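Teaching the shirt-and-hanger job: by hand or by remote?

jmacaraeg
Hi everyone! Long-time reader, and I finally have something worth asking (I hope). We've been teaching our arm at Suva to deal with shirts on hangers, and I've been driving it by remote control from the next room, which is lovely for my back and terrible for my patience. The shoulder is where I lose it. I come in too high and catch the hanger, or too low and get a fistful of sleeve. Would you keep going by remote, or stand beside the arm and guide it by hand? 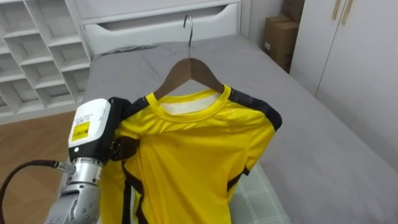
Left shoulder pinched, hanger still inside the shirt.

I kept 13 runs from this morning and threw out three where I dithered so long over the collar that I was embarrassed to save them.

Ctibor Havlíček
Hello Jocelyn, and welcome! By hand, every time. You feel the cloth tug back through the arm, and your own wrist already knows what to do with a shirt. I fought with the remote for most of January before I gave in, and my runs got smoother within an afternoon.

hutapea_fan
I have to disagree with Ctibor, much as I enjoy his posts. When you guide by hand, your sleeve and elbow wander into the camera view, and then the robot learns from pictures it will never see again once you step away. Stay on the remote – just slow down for the last little stretch before the pinch.

Ctibor Havlíček
Fair point about the elbows. I stand well back and still turn up in two of mine. I'd take that over jerky motion, though.

stistuma2
Jocelyn, that's a good big fold you have there. Do you want that much? I take a smaller pinch nearer the seam, or the shoulder stays bunched on the hanger when I pull.

jmacaraeg
Oh, that could well be my trouble! I've been grabbing plenty because I was afraid of dropping it. I'll try a smaller pinch, still on the remote for now – sorry, Ctibor – and do two by hand after supper to compare. And please don't throw out your slow runs on my account, I'm already wondering if I should have kept mine.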